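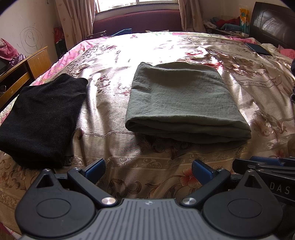

Folding on a bedspread with the hand-held grippers. One black piece, one grey-green.

Brevby Home Robotics Group
Minutes of the equipment planning meeting, July
Opened 6:40 pm. Nine members present, two on the phone. Quorum met.

1. Last meeting

Minutes accepted with one correction. The charger we agreed to replace was the Jilleck charger, not the spare. Carried.

2. Where the money stands

The equipment account holds $2919. That's the best position the group has been in before a purchase, and there was a fair bit of cheering from the phone end. From it we still owe $63 for replacement finger pads, ordered in June and already on the shelf. Nothing else is outstanding.

A member asked if the travel money could be folded in. It can't, as it was given for travel.

3. Hand-held grippers

Long discussion, all of it good-natured. The folding work has gone so well in ordinary bedrooms that everybody wants more of it, and the two-handed tasks are where most of the interest is now. Members who have tried them love how natural a fold feels once you stop thinking about your own fingers!

Two quotes were tabled.

Zaugg: $291 a gripper, pads included, five weeks' delivery.
Curkholm: $263 a gripper, pads extra, in stock now.

The Curkholm price looks better until pads are added, and we go through pads. Against that, five weeks takes us past the start of the next block of home sessions. One member had handled both and preferred the Zaugg for the smoother trigger. Another has small hands and found the Curkholm far more comfortable over a full afternoon. Both opinions noted, and both are welcome to bring them up again.

Moved that we buy four Zaugg grippers at a total of $1164, and ask whether two can be sent early. Seconded. Carried, one against. The member voting against wished it recorded that they're still thrilled we are buying any.

4. What the grippers will be used for

It was agreed to plan purchases around tasks and leave the catalogue until afterwards. Folded clothes stay at the top of the list. Members like them for three reasons given at the meeting: every home has them, they cost us nothing, and a black garment on a shiny cover asks something quite different of the camera than a pale towel on a table does.

Lighting came up again. Sun through a bedroom window can wash a satin cover nearly to white, and there was a suggestion to buy blinds or a portable screen. After some back and forth the feeling was strongly that we want that sunlight. Homes have windows. No spending on blinds. 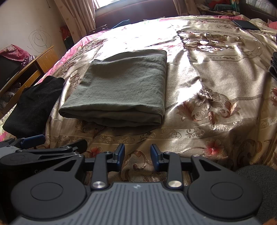 Olive-green cloth folded on the satin bedspread, black garment to its left, sun across the cover.

A member proposed a standard folding kit: same cloths, same colours, carried from home to home in a tub. Others felt the charm of the work is in using whatever is in the drawer. Settled on both — a small kit for checking that a new gripper behaves, then the household's own things for everything after. Budget for the kit set at $40, op shop first.

5. Batteries, cards and storage

We are short of memory cards whenever two homes run on the same afternoon. Moved to spend up to $180 on cards and a labelled case. Carried.

Spare batteries held over until the Zaugg order is confirmed, as the fittings may differ. Storage discs are getting full. One member offered shelf space and a drive on loan until October, accepted with thanks.

6. A robot arm

The big one! Last year this was a daydream, and tonight it had its own agenda item. Jilleck has told us a refurbished arm may come up before the end of the year, price not yet known. After items 2 to 5 we would have $1472 left, which won't buy an arm outright but would make a very respectable start.

Questions to put to Jilleck before next meeting:
Does it run off an ordinary power point?
What does it weigh, and can two people get it up a flight of stairs?
Will it take the same style of pad as our hand-held grippers?
Is there any warranty on refurbished units?

Agreed that the remaining money be left alone until we hear back. The meeting was very keen on the third question in particular.

7. Other business

The asset list is out of date. All members holding gear to send in what they have, including cables.
Request for someone to write up a one-page guide to changing pads. Two offers received, they will share it.
Biscuits to rotate.

Next meeting in August, same room, 6:30 pm. Quotes for batteries and any reply from Jilleck to be sent round beforehand.

Closed 8:15 pm.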